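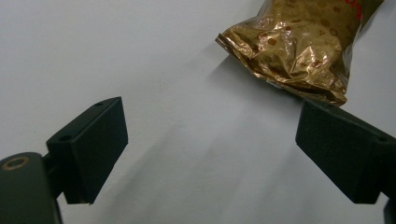
The open gripper and the gold bag, Kendale Works, Saturday.

The Branville Institute of Applied Handling wishes to inform its members that the Saturday visit to the Kendale Works took place as arranged. Members who were unable to attend have asked for a full account. The undersigned was appointed to write it and has done so to the best of his ability.

The party was received at the gate by Orestis Manolakis, Director of Demonstrations, who wore a gray suit and carried a bell. He rang the bell once to begin the visit and said that he would ring it again when it was over. Members were asked to leave their coats, and to put any food they had brought with them on the long shelf by the door.

The first hour was given to the history of the firm. Mr. Manolakis spoke of the founder, Vrettos, who had come to Kendale with 400 dollars and a drawing of a hand. The drawing hangs in the lobby. It has four fingers, and Mrs. Priseck of our membership office asked why the fifth was missing. Mr. Manolakis replied that Vrettos had run out of paper. The works has since made 4000 hands of various kinds, none of which has more than four fingers.

Members were then led to the demonstration room. A white surface had been prepared, and on it lay a snack bag in gold foil, printed with brown spots in the manner of cookie pieces. Mrs. Priseck remarked quietly that it resembled the one she had left on the shelf. The undersigned advised her to raise the matter at the end, during the time set aside for questions.

The gripper used for the demonstration had two fingers, dark green and close to black. Mr. Manolakis explained that hard objects were of no interest to the firm. A brick, he said, will forgive any hand. A foil bag gives way, slides, and makes a noise that the whole room can hear, and for this reason Vrettos had required every new employee to lift one before signing a contract. Of the last 700 applicants, he added, most had been sent home with their bags.

The fingers were brought up with the bag just beyond them, and there they stopped. They stood wide apart over the bare surface. Mr. Manolakis asked for silence and received it. Members in the back row rose from their seats.

It is difficult to state how long this lasted. The minutes record the time as 2 in the afternoon, and they record the same time again on the following line, in the same handwriting. A member from the Branville branch later said that he had thought of his father, who packed eggs. Another said that she had never looked so long at a thing she did not intend to buy.

"It is deciding," said Mr. Manolakis.

"What is it deciding?" asked Mrs. Priseck.

"Whether it belongs to someone."

Mrs. Priseck considered this. She has served the Institute since its founding and is not known for giving way. She looked at the dark fingers, and at the gap between them, and then at the door, beyond which the shelf could be seen in part - her own corner of it could not.

"You may tell it to go ahead," she said.

Mr. Manolakis bowed. The fingers began to close, and he rang the bell.

The Institute has sent a letter of thanks to the Kendale Works. A second visit is proposed for May, and members who wish to attend should give their names to Mrs. Priseck, who asks that they bring something to eat.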